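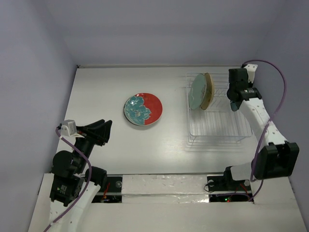 Catherine Innes wrote to me after my last post to say that a dish rack is a confession of laziness, and that if I dried my plates with a towel and put them straight in the cupboard I would have my counter back. I have been thinking about that all week, mostly while standing at the counter in question.

She has a point about the space. A rack is a big thing to keep out all day for the sake of a few dishes. But I grew up in a house where the towel did everything – plates, glasses, hands, the occasional dog – and I've never quite gotten over it. Give me air drying every time. I like the white wire kind with the loops that hold each plate up on its edge, and I like it best when it's only partly full, with a couple of plates leaning together toward the back and the whole front half free for whatever comes next.

What I will admit is that I'm bad at the other end of the job, the putting away. For years I treated the rack as a second cupboard. We'd take the plates out for supper, wash them, stand them back up, and the cupboard itself was full of things we never touched (a fondue set, for one, and I don't even like fondue). So this spring I emptied the plate shelf and started over, and I've been surprised by how much I enjoyed it.

The first thing I did was give up on matching. I had 20 dinner plates, most of them left over from a set I bought when I thought I'd be giving dinner parties, and I kept eight. The rest went to my neighbor Blair, whose son was moving into his first apartment and would have eaten off a frisbee. What I kept are the ones with some color to them. I love a plain golden brown next to a pale gray-green, and dark teal goes with just about any food you can think of, except maybe blueberry pie. And then there's the red with the big teal flower, which is loud, I know! I don't care. Toast looks cheerful on it.

The second thing was stacking. I keep my stacks low now. A tall one looks tidy, but the plate you want is always at the bottom, and you end up holding the others against your chest with one arm while you fish around with the other. Two short stacks side by side take a little more shelf and save a good deal of muttering. The flowered red goes on top, so it's the first one I reach for in the morning before I'm properly awake.

As for emptying the rack, I do it while the coffee is brewing. It takes three minutes, if that, and I lift out the back ones first so I don't knock the front ones with my sleeve. Some mornings I forget and they stay there until supper. Catherine, you may come and inspect, but you'll have to let me know ahead of time – and please leave your towel at home.

Next up is the mug shelf, which I'm hoping to get to in May. I've already opened the door once and closed it again.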